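Pluvden publishes its plain-English rulebook for hand-held gripper work

URUSVILLE, September — I've been pestering people about this for the best part of a year, so I'm very happy to say it's finally out! Pluvden is today publishing the Urusville Code, our house rules for anyone who teaches robots by doing the job themselves with a hand-held gripper. It's 11 pages long, it costs nothing, and you can use it in your own workshop from this morning.

I run the standards desk at Pluvden (a grand name for a desk by the kettle), and I wrote most of the first draft. It was far too long. Our colleagues at the Jamberg site sent it back with half of it crossed out, and they were right to.

So what's in it? The code has nine rules. The first is about the table. Every session starts with a clear note of what is meant to be on the work surface, and anything that wanders in during the session gets written down too. We don't ask people to strip the table bare. Real kitchens and packing benches have bits and bobs on them, and a robot that has only ever met a spotless table will struggle in somebody's actual kitchen.

Rule two covers the grippers. Check the screws on both fingers before you start, check them again after a break, and if a finger wobbles, put the tool down. We had a good long argument about scuffs. Some of us wanted worn fingers swapped straight away, others said a bit of wear does no harm, and the code now says to log the wear and swap the pair when the grip starts to slip. I was on the losing side of that one and I've nearly forgiven everybody.

Rules three to five are about people. Anyone working at the bench signs a consent form written in everyday language, and they can ask for a recording to be deleted without saying why. Faces stay out of the recordings wherever we can manage it. Hands and sleeves are fine as long as the form says so. Nobody holds a gripper for more than an hour without a proper rest — these tools aren't heavy, but your wrist certainly knows about it by teatime.

Rule six is the one I'm proudest of. Keep your mistakes. If you miss the rim of a tray, or nudge it when you meant to lift it, label the attempt as a miss and carry on. In our trial of the draft code we logged 3978 attempts, and 477 of them were marked as misses by the people who made them. Under our old habits most of those would have been quietly binned.
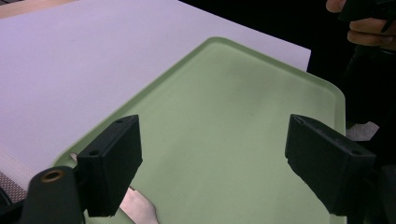 The last three rules deal with paperwork, and I promise they're short. They cover how to name a session, who can see it, and how long we keep it before it's reviewed. Jabłońska, the firm that checked the draft for us, asked for one change here: the person who reviews a session can't be the person who recorded it. It sounds obvious now, but our draft had missed it completely.

I should say what the code isn't meant to do. It doesn't replace the law where you work, or the safety instructions that came with your equipment, and it isn't a certificate. We won't be handing out badges. It's simply how we've agreed to work, and from September every Pluvden bench in Urusville and Jamberg follows it.

We'd love other workshops to pick it up, change it and tell us where it falls down. I already suspect rule two needs another go (the bit about breaks confuses everyone on first reading), and we'll be collecting comments all through the winter. Printed copies are available from the front desk in Urusville, and there's a large-print version as well if you ask for it.

Press contact: Standards Desk, Pluvden, Urusville | © Pluvden. All rights reserved. | Back to top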